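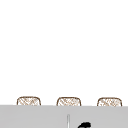

Fig. 1. Simulated kitchen task, start state. Three woven baskets behind a gray surface.

Courses > Applied Robotics > Unit 7 > Handout
December
Notes by Malachy Conneely, with corrections from Darragh Ní Chonaill
3 comments | 15 shares

Unit 7: What a rule is worth when the test is simulated

Read this before Friday's session and bring a marked-up copy of the Kavanagh test sheet. I will not be handing out spares.

Last time we got as far as the difference between a standard (agreed by a body, numbered, revised, argued over) and house rules (typed by whoever had the file open). Most of what you'll meet in a first job is the second kind dressed as the first. The Kavanagh sheet is house rules. It has 44 clauses and a cover page, and the cover page seems to impress people.

1. "Representative environment"

Clause 4 says a manipulation policy shall be tested in a "representative environment" before release. Representative of what? Fig. 1 would pass as the clause is written. Look at the wall: plain white, no shelves, no outlets, no shadows on it. I have yet to see a kitchen like that. Three baskets of much the same shape, in one evenly spaced row, is a tidy arrangement too, and tidy arrangements flatter a policy.

I'm not against simulation. You can run a bad idea overnight and break nothing. My complaint is with reports that write "kitchen" in the title and leave it there. Good practice is to list what the rendered setting leaves out, in the same section as the success rate, in the same size type.

2. What the camera can see

The lower halves of the baskets are hidden from this viewpoint. If your rule says "object clearly visible at start of trial," has it been met? Jokness said yes in their write-up, Stanstead said no, and both cite the same clause. Darragh's suggestion, which I've come round to, is to ban the word "clearly" and state which parts of the object must be in view and from which camera.

The same goes for the dark curved shape at the bottom edge. It might be a handle or a knob, or it might be the tip of a gripper finger. From one still I can't tell, and neither can your reviewer. A start state stored only as a picture is a poor record. Store the joint positions and the object poses with it.

3. Counting trials

The Grondano template asks for 20 trials per task. Why 20? I asked, and was told it was the number in the previous template. It may be fine. It is still small enough that one or two lucky runs will move your result by more than most of the improvements people brag about. At minimum:

– Fix the number of trials before you start.
– Report every trial, including the ones you restarted.
– Say who or what decided that a trial had succeeded.
– Keep the random seeds.
– Give an interval with the rate.

Restarts are where the bodies are buried. One Jokness log had over 15 restarts marked "setup error," with no note of what the error was. Perhaps they all were setup errors. The rule allowed it, so the rule needs work.

4. Safety claims

A simulated run shows nothing about pinch points, cable wear or a person leaning in at the wrong moment. Clause 31 lets a team count simulated hours toward "operating experience." Cross it out on your copy. Simulated hours can support a claim about planning or perception, with the limits stated – they can't stand in for a risk assessment of the machine on its bench.

For Friday

Pick one clause from the sheet and rewrite it so that two people who dislike each other would reach the same verdict on Fig. 1. Half a page. Then write down the cheapest way a team could obey your version and still learn nothing. If you can't find one, swap with your neighbor and let them try.

Late copies go in the tray outside my office, stapled please.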